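Notebook, Surnside hall, bed corner
January, started 9:40

Back on T-shirts. I left the last entry in the middle of a grumble about towels, and the towels can stay there for now. The plan for this morning is shirt folding on the big bed, using the fold from the Hamura sheet (sleeves in, sides in, bottom up in thirds). I want to find out whether the bed is a fair place to fold or whether we should give in and go back to a table.

Same corner as before, headboard on the right when you face the hall. 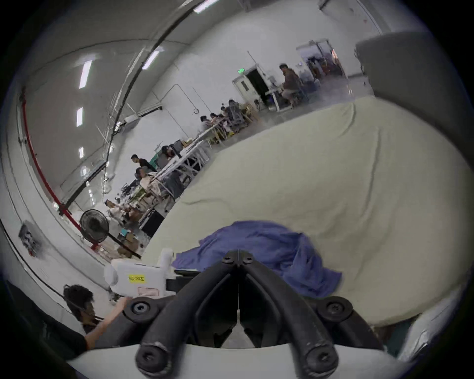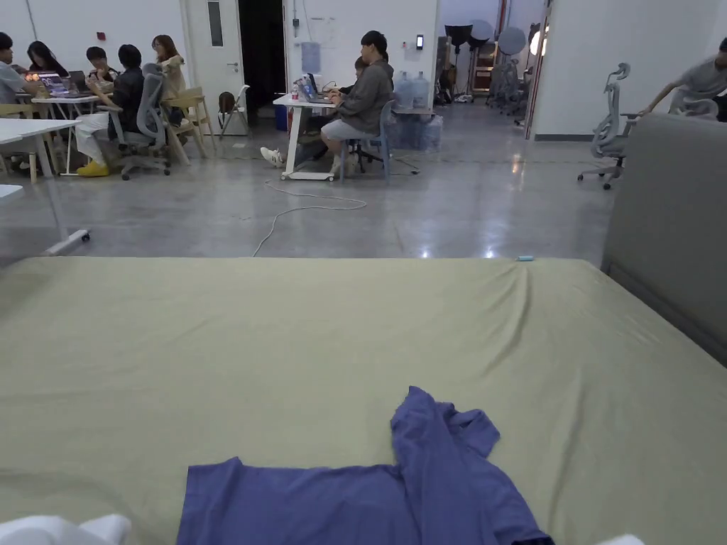
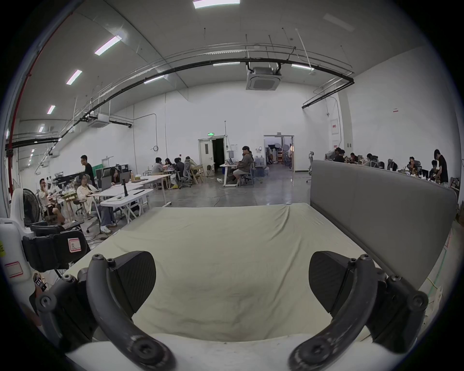
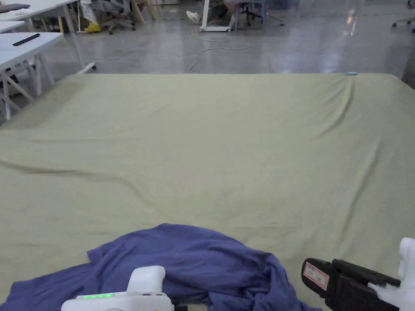
The bed corner. The second and fourth have the blue shirt on the sheet.

OK, so, the bed. I like it and I also hate it. You get loads of room, you can spread a shirt right out and still have space for a finished pile up by the headboard. But it's soft! Every time you press down to run a crease flat, the mattress goes down with you and the crease comes out curved. On a table I can do the sides in one sweep of the hand. On the bed it took me two, and the second one usually dragged the sheet along with the shirt.

The sheet matters a lot more than I'd written down before. If it's already wrinkled, the wrinkles print through a thin shirt and you can't tell which lines are yours. I pulled it tight from the far side and started over, and that was so much better that I'm a bit annoyed at my earlier numbers. It works loose again near the headboard first. Somebody before me had tucked it in on one side only, so I did both. Still creeps. Conneely sell those elastic corner straps and I've put a set on the shopping list -- cheap enough to try.

There's a mark on the cream sheet, down toward the middle. I'm putting it in the wash bag at the end of the day.

About the blue shirt. It's the nice soft one, and soft is exactly the trouble. The collar flips up and over as soon as you let go of it, and then the near sleeve follows, and you're left with a little hill where you wanted a rectangle. What helped: shake it out by the shoulders, lay it down collar end first, and smooth from the collar to the hem in one direction. If I smoothed back toward the collar it just rucked up again. I'd been doing that for weeks without noticing.

Tally by lunch: 27 folds I'd be happy to put in a drawer. I'm counting a fold as good if the edges line up within a thumb's width and it survives being carried to the pile. Most of the bad ones died on the carry. They looked lovely on the bed, then the bottom third dropped open halfway. I think the last fold needs to go over the collar and get pressed, and I was rushing that part every single time.

Also tried it starting from a heap, as if it had come straight out of the dryer. Much slower, and nearly all of the time goes on finding the shoulders. Once you've got both shoulders it's the same job as before. Best heap run was 63 seconds from first touch to pile, which I'm pretty pleased with, although the pile by then was leaning badly.

Small things, so I don't lose them:
-- there's a little light blue thing sitting on the far edge of the sheet. Put it in the bits tray before we strip the bed.
-- pillows off completely next time. White on the bed near a white shirt is no fun at all.
-- the long white cable on the floor needs to run along the wall. I step over it every time I go around to tighten the sheet.
-- Skirnenov list still says "shirts, table only". Change that to table or bed.

After lunch, same shirt on a table for comparison, same fold, same thumb's-width rule. Then long sleeves if there's any patience left in me. I haven't decided what to do about cuffs. The Hamura sheet just says "lay sleeve back along body", and a cuff doesn't lie back along anything, it sticks out the bottom like a tongue. Might try a double tuck.

2:15. Table is taken until 3. Washing the cream sheet in the meantime.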